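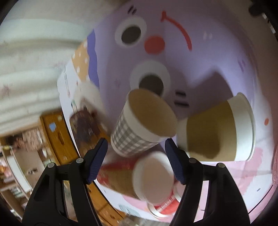 Fenna Timmermans wrote that she gets the same thing on her console: career save loads to 70 percent in Zullano, then drops to the main menu. No error code. It started after the May update.

Status: open
Game: Zullano, career mode
Reported by: Sanne Cuypers

Steps tried
Restarted console, no change.
Cleared cache — loads once, fails the second time.
Reinstalled the Grorska roster pack, no change.
Turned off cloud sync, loaded fine 12 times in a row.

Note from support: the cloud copy fails when a save holds more than 1,000 player records. Keep sync off and use local slot 2 for now. Do not delete the cloud copy.

Sanne replied at 4:15 pm that slot 2 works but her custom kits are missing. Kits moved to a separate ticket.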